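Participants wanted – household chores study (can a machine do it yet?)

Posted June 15, 2021

Clesico is looking for people who do ordinary jobs around the house and don't mind doing them over and over. No experience needed. No tech background either, we'd almost prefer you didn't have one.

What we're after: everyone keeps saying robots will be doing the dishes any day now. We want to know which chores are anywhere close and which aren't. Wiping a bench, sure, maybe. Sorting a cutlery drawer, getting a lid back on the right container, putting the kids' art stuff away after they've left it everywhere – not so much, going by what we saw in February.

What you'd do:
Come in for one session or have us come to your place
Work through 26 small jobs, kitchen and laundry mostly, a few craft and tidy up ones
Do each one by hand first, then again holding a pair of grippers
Tell us which ones drove you mad

Pay is $200 per session, paid the same week. Parking covered at the Novley site. Home visits get the same rate, plus you keep the cleaning supplies.

You'll need to be 18 or over, OK on your feet for a couple of hours, and have use of both hands. Left handers very welcome, we're short of them. Glasses fine. Please no rings or bracelets on the day, they catch.

The grippers take some getting used to. Big things are easy enough, it's the thin stuff that gets people.
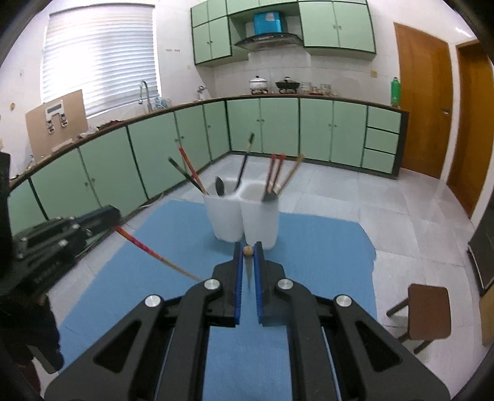
First few tries you will drop things, everybody does, and we don't mark you on it. Slow is fine. Swearing is fine too if the kids aren't home. If a job can't be done with grippers just say so and move to the next one, a "no" is as usefull to us as a "yes".

We have 13 spots left in this round. Anyone who did the Pristetti trial can apply again, but not if your in the Buschmann one at the moment, sorry.

To apply: send your name, suburb, which hand you favour and the chore you'd most like to hand over for good. Attention Danjuma Nwankwo, Clesico, quote ref 398. He'll ring back – leave a mobile number please, not a work line.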